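Planning a second two-arm bench with Kedelow. First line on the sheet: spare gripper fingers, 7 sets.
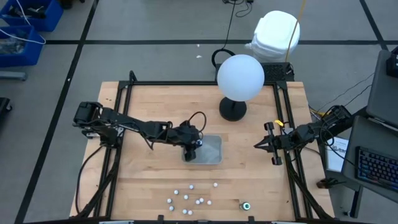 Does the quote include cabling? Cabling is a separate line, and Toreck wants 300 for it.

Small consumables get their own budget code. Balls, trays, food coloring. Cap it at 200 a month until October.
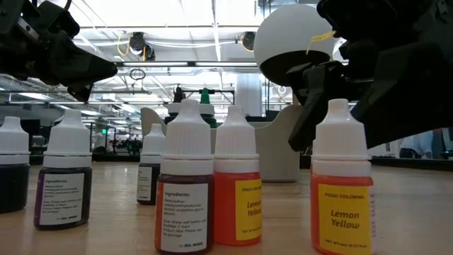 Posted by Warotero Bench Notes · 59 replies

Rails next. Lazaridis quotes per length, cut to order. Measure the tabletop before asking for a price.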